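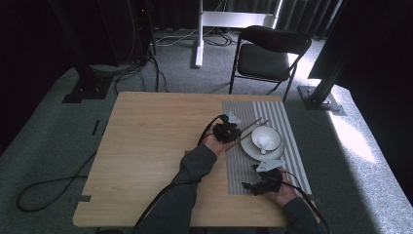 Bowl, plate and chopsticks on a striped placemat.

Home Cooks Wanted for the Skillunby Soup Swap

Do you make a soup your family asks for again and again? We'd love to meet you! Skillunby is looking for home cooks to join our neighborhood soup project, starting in August and running through the fall.

Each cook picks one recipe and makes it in our shared kitchen at Grastance Hall, alongside a partner who has never made it before. You talk, you chop, you taste, and at the end everybody sits down and eats together (this is the part people stay late for). We write up the recipe as you go, so it's fine if yours has never been on paper and the measurements are all "until it looks right."

You don't need any training. Last season we had miso, borscht, a peanut soup that was gone in minutes, and a plain chicken and rice that I still think about. We'd be so happy to see more bean soups and anything cold for the warm weeks!

What we ask: two evenings, from 5:30 to around 9, plus a short phone call beforehand to go over your shopping list. You should be comfortable standing at a stove and lifting a full pot with help. Teens are welcome with an adult.

What you get: all your ingredients paid for, a printed copy of the season's recipe book, and a quart or more to take home. Bring your own containers, please, we always run out.

To sign up, write to Catherine Laing at Skillunby, Grastance Hall, 718 Fandero Street, or leave a note at the front desk. Tell us your soup, who taught it to you, and any allergies we should know about.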